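Prilia Open Day: Two Hours Among the Tiles

October 26, 2025

The Prilia works lets the public in twice a year, once in February, when nobody sane would go, and once in the fall, when I did. The bus from Urker takes 40 minutes and drops you beside a gate with the date 1861 on it. The gate is the oldest thing on the site. Everything behind it has been knocked down and rebuilt at least twice, as our guide told us with some pride.

We started in the cutting shed, where you are given earplugs and then spoken to at length. I caught the words "water" and "blade" and nodded at both. After that came the sample store, a long aisle of racks where you may slide out any slab you like provided you slide it back. A couple in front of me had brought a cushion from home to match and were no longer speaking by the third rack.

The part I had come for was the showroom, laid out in small mock corners, each with a floor and a bit of wall. Prilia gives its patterns names that sound like minor rivers. Elach is plain and beige and sells very well. Grube is for people who have stopped worrying about resale: big gray flowers on glossy white, brown stems wandering about, and soft mauve-gray bands behind the lot. They had put it over a gray marble-patterned floor full of white veins and rusty streaks, so that neither surface could be accused of being the quiet one. I went in ready to be snide and stayed longer than I did anywhere else. The yellow in the flower centers and the orange in the floor get along better than they should. I still wouldn't want to face it before coffee.

Coffee, by the way, is in the old packing hall and costs 3. The cake ran out before noon. Offcuts are sold by the door on your way out, and I carried two of them back to the bus with no idea what they were for. They are now under a plant.

Wear flat shoes, and skip the video.

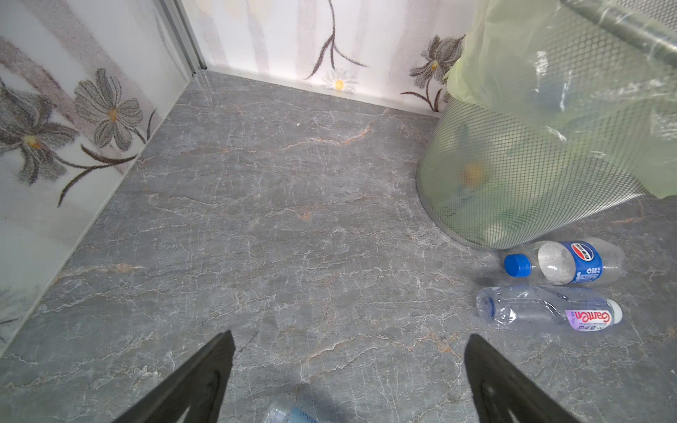 The Grube corner: flowered wall panel, veined floor, metal trim at the joint.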